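The Man Who Looks After Trerkasen

I'd been meaning to talk to Géza Erdős ever since I read his maintenance notes for Trerkasen, the two-armed simulated robot that half the people I know seem to be practicing on this year. I figured I'd get a half hour. I got most of an afternoon and a very good bowl of soup (thank you, Géza!), and by the end I knew more about gripper offsets than I ever planned to.

First thing I asked him was the obvious one. How do you repair a machine that's all software? Nothing rusts, nothing leaks.

"People love that question," he said, laughing. "No, it doesn't rust. But somebody edits a joint limit, somebody else swaps in a new cabinet, and one morning the right arm is sitting an inch inside the furniture. Then they call me, same as they'd call the guy for the dishwasher."

Géza used to be that guy, more or less. He fixed packaging lines for years, and he still works like it. He keeps a paper notebook next to the keyboard, and every fault gets a line in it. He's up to 406 entries. I flipped through and a lot of them just say "wrist again."

His morning check starts with both arms out over the body and the right gripper above the cabinet. He likes this room for it, with the Van Gogh on the one wall and the model jet on top of the cabinet, and he told me he's gotten so used to it that he could draw the doorway from memory.

"I look at the forearms before I look at any numbers," he said. "If the one over the wood looks funny, it is funny. The numbers will tell you everything's fine right up until it goes through the cabinet."

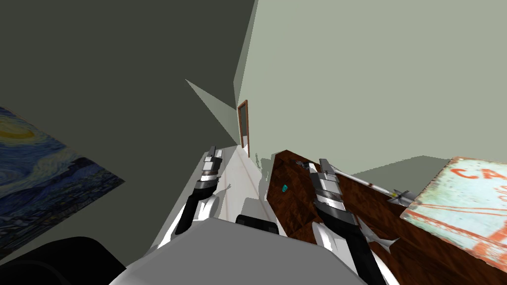

What goes wrong, and how he finds it

So what does go wrong? Mostly contact, he says. The physics side of Trerkasen runs on a package called Cukeo, and Cukeo is touchy about thin parts. Put two thin plates together too fast and they'll either stick or shoot apart. He's seen a gripper fling a toy clear across the room, and he did the sound effect for me, which I can't spell.

His fix is boring and he's proud of it. He opens the fingers all the way, zeroes them there, and closes them in small steps with nothing in between. He uses 500 steps for the full travel. I asked if that was overkill and he said sure, 400 would do it, but he likes the round number and the computer doesn't get tired.

"You start from open. Always open," he told me. "Half the bad calibrations I get sent, they started from closed, and closed is a lie. The fingers are pushing on each other, so you don't know where they really are. Open, they're just hanging out there with nothing bothering them."

After that comes the approach test. He brings the gripper up to some awkward object and stops short of it. He doesn't want an easy block for this. He wants points and slopes and parts that stick out, so he can line up the gap by eye and compare that with what the controller thinks. I got to try one and I was terrible at it! I kept wanting to correct with the whole arm when all it needed was a bit of wrist.

"Everybody does that," Géza said. "You have a big arm so you use the big arm."

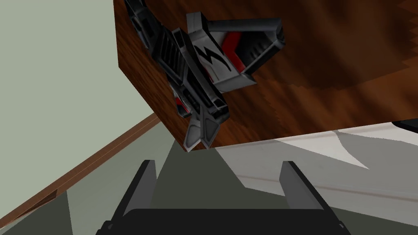

Fingers wide, lined up with the pointed fins.

I asked about the camera side, too, and he got a little grumpy. The wrist view came with its mounting angle typed in backward, and it took him almost the whole of August to catch it. Everything looked believable. It was only when he compared two views of the same shelf edge that he noticed they disagreed about which way was down. That's entry 212 or so, he thinks, and it has a double underline.

These days he keeps a saved copy from before every change, names it after what he touched, and never works on two joints in one sitting. Siu, the tool he uses to compare the copies, was written by a former student of his and crashes if you look at it sideways. He won't hear a word against it.

Before I left I asked if he misses the real machines. He thought about it for a while and stirred his soup.

"I miss the smell of the grease," he said. "My wife doesn't."

He's rewriting the finger setup pages next, and he's promised to send me a copy once he's argued with himself over the wrist section.

Recent posts
Curel: first week with the new controller
Why my simulated drawer won't close
Reader mail: keeping a fault notebook
A clock repair manual from 1859, and what I stole from it
Wrist cameras, part two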